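Getting the arm back to where it was

I said in November that I would write up how the arm gets looked after. It has been running in the corner of the Rollberg room long enough now that most of the jobs repeat themselves, and I keep forgetting the order, so this post is mainly for me.

Mornings start with the joints. I send the arm to its home pose and compare the joint readings with the numbers taped inside the cabinet door. If they match, I move on. If one is off, I stop and redo the zero for that joint before anything else gets touched. I skipped this once and spent the afternoon blaming the gripper for something that was wrong at the shoulder.

Next is the gripper. I open and close it a few times with nothing in it and listen. Then I wipe it down with a dry cloth. The Dalteo manual says to use alcohol, but I found that left a film, so I only do that when something sticky has been on the table. The mounting screws get checked with the short torque wrench, the one with the Rieger sticker on it. Two of them like to back out.

After that I do the table. The arm works out where things are from a calibration, and the calibration is only good as long as the table stays put. I have marks on the floor for the legs. If someone has leaned on it, I push it back and run the routine again, 137 points in all. It takes long enough to make coffee.

Then I lay out a mix of things at different heights and bring the gripper down over them at low speed. 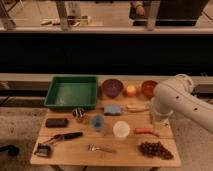 Height check over the right-center of the table, just right of the white cup and above the chili pepper.

Low speed here means 3 percent. I used to do this at 10 and it was fine until it wasn't. Flat items are what I watch most closely. With a fork there is very little room between reaching it and pressing into the tabletop, and if the table height in the settings is wrong, you find out there. Cups are more forgiving.

If the height is off, I change the offset in Fitska and save it under a new name. I don't overwrite the old file. There are over 70 of these files now and I should clean them out, but twice I have needed to go back to one.

The cable is still on my list. It rubs slightly when the base turns all the way to the left, and the sleeve is starting to look worn. I have a new sleeve in the drawer but fitting it means taking the base cover off, and I'd like to do that when I also have the grease for the second joint. The grease is on order.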